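2019-12-07
By Nicanor Painemal

Winter hours and the reading room at Brustham

The reading room on the second floor will stay open through the winter this year. Last year it closed when the old boiler gave out, and the books were boxed and moved to the annex in Hendard, where most of them sat until spring. The new boiler has been running since the end of October and the room has held its heat well. The radiator under the north window still knocks in the morning. A part has been ordered.

Evening hours are the main change. The room will close at 9 on four nights and at 6 on the others, and the front desk has the full list. Members asked for later hours in the spring survey, and the evenings we tried in the fall were used enough to keep going.

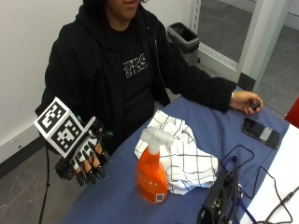

Painemal has the hours right but leaves out the parking, writes Yan. The lot behind the building is locked at 8, so anyone who stays until closing has to leave the car on the street and walk back up the hill. Yan would like the gate left open until half past nine on the late nights, or a key kept at the desk.

The gate belongs to the building next door, and we have asked. Their manager is willing to try it for a month if we put up a light on our side. Fato, the electrician who did the stairwell, has quoted 877 dollars for the light and the wiring. We have 900 set aside for outdoor repairs, so it can be done without touching the book money. Until the light is up, please use the street.

The book money is a separate matter. We spent about 800 dollars on new titles this year, most of it on local history and large print. The large print shelf is now full, and the westerns have been moved across the aisle to make space. If you can't find something, check the low shelf by the door before asking for a hold — a good many returns end up there and wait a day or two before they are put back.

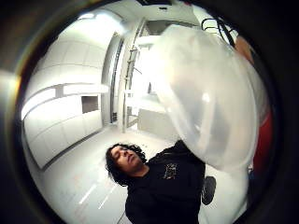 Holds will be kept for ten days over the winter instead of seven. People travel at this time of year, and the road from Hendard is often slow after snow. Renewals can be made by phone, and the machine takes messages at night. Please say the title clearly and leave a number.

The annex stays closed to visitors until March. Anything stored there can be brought over on request, usually within the week. The bound newspapers are the exception — they are too heavy to carry back and forth and will stay where they are until the shelves here have been braced.

We use cookies to remember your newsletter settings. By continuing to read, you accept their use. To stop receiving this newsletter, change your preferences at any time.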